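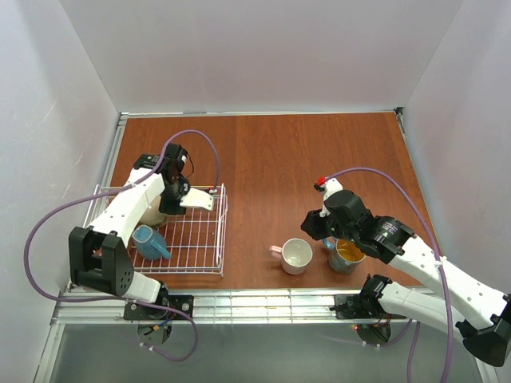
Rendimby mugs-to-rack, README

Dullel College robotics club, group project. Two arms, one dish rack, a lot of mugs. Task is to pick a mug up off the board and put it in the rack. All driven by hand by club members, no policy running in any of these recordings. Read the known problems bit before you train anything.

Status: usable. Docs are behind. The loader works, the plotting script mostly works.

What's in it

516 episodes, one folder each. Every folder has joint positions for both arms, gripper opening, the video files and a short notes.txt that whoever was driving was meant to fill in. Some did. Some wrote "ok" every time, you know who you are.

88 of the episodes are marked fail. We kept them in on purpose, Settimio wants them for the second half of the project (spotting a bad grasp before the lift). If you only want clean ones set skip_failed to true in config. Default is false, which has caught two people already.

Episodes stop at 90 seconds whatever is going on. If the mug was still in the gripper at that point it counts as a fail, even if it was obviously about to go in. Harsh but we had to pick something.

Folder names are the session letter and then a number. Session C is missing, disk filled up. Don't go looking for it.

The task, properly

Rack sits on the left of the board. Mugs start wherever the person setting up puts them, upright or lying down. Left arm does most of the placing becuase it can get over the rack without stretching. Right arm picks up anything on its own side and either passes it over or sets it down nearer the middle for the left to collect. Both count. The notes should say which, search for "handover" or "set down".

Mugs don't match, which is the point. Different colours, different handles, one rounded cream thing that is a pain because it's so wide. The blue one is the easy one. Some rounds start with things already in the rack and some start with it empty, check rack_start in the metadata.

Success means in the rack and let go of. Upright, tilted, on its side, all fine. We argued over this for most of a Thursday and in the end went with whatever Thaddeus had already typed into the form.

Views

One fixed view over the whole workspace plus the wrist views. Fixed one is the one to start with. The wrist ones are good for the last bit before the grasp and not much use before that, mostly you get wood grain and the two fingers. 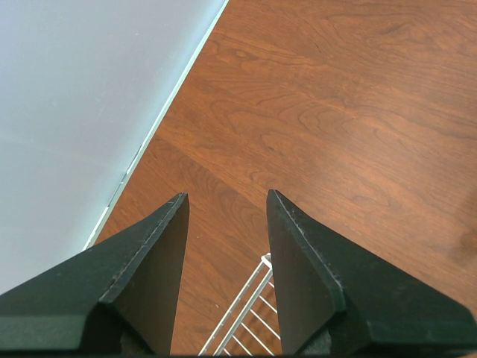
Do I need the wrist video to train the basic placing model?

Only if you're working on the grasp itself. The basic placing model reads the fixed view and the joint positions, and leaving the wrist files out makes loading a lot quicker. Set views to fixed_only. If you do want them later nothing needs converting again, just change it back and delete the cache folder first or it'll carry on using the old list.

Getting it running

Copy the whole dataset folder off the club drive, don't run from the drive. Install what's in requirements.txt. Then run check_episodes.py, it takes a few minutes and prints any folder with a file missing. Should print nothing. If it prints a lot of session F you've got the old copy from before December, get the new one.

Then train_place.py with whichever config. Sutix is the name of our training wrapper, so when the error says "sutix: no episodes found" it means the path in the config is wrong. It is always the path.

The Bortolotti room machine is the only one with enough memory for both views at full size. Sign up on the sheet by the door. Please log out after.

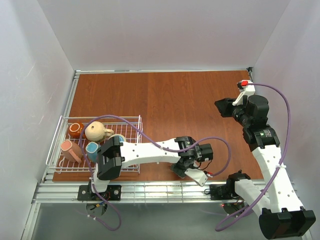
Who drove what is in drivers.csv. 4 of us did all the driving and we don't drive alike. Settimio Russo is slow and very even, his are the ones to look at if you want to see what a normal episode is meant to be. Thaddeus Wojcik goes fast and opens the gripper early. The other two asked to be down as D3 and D4. If you split train and test at random every driver ends up in both, so use the split file — it keeps D4 for test only.

Known problems

Purple cables. They loop about over the arms and sometimes they go right across the rack or a mug in the fixed view. Nothing wrong with the data, but if your mug detector was only trained on clear views it will get upset. We tried tying them back tighter and the left wrist didn't like it.

Arm in the way. When the left arm is over the rack it hides part of what's in there. Label rack contents from a moment when it has moved off, not from the last one.

Gripper opening in sessions A and B is on a different scale to the rest. The loader fixes it. If you read the raw files yourself you have to do it, the number is in scale_ab.txt.

Time stamps on the wrist files drift a bit in longer episodes. Around half a second at worst. Loader lines them up again using the joint data, good enough for us.

Orange-brown mug is shiny. Depth guesses on it are rubbish.

Labels. Mug colour was typed in by hand, so you get "light blue", "lightblue", "pale blue" and in one session "the nice one". There is a tidy version in colours_clean.csv but it isn't finished.

Not for

Speed comparisons between drivers, please. Also not enough variety for a general mug picker. One board, one rack, same walls every time. It'll learn the rack is on the left and that is all it will ever know.

To do

finish colours_clean.csv
move the rack to the right for a session or two
fix axis names on the plots
write up the handover episodes seperately
ask about a bigger disk

Changes go through Thaddeus, questions about the fail labels to Settimio. Put the episode folder name in the message or we can't find it.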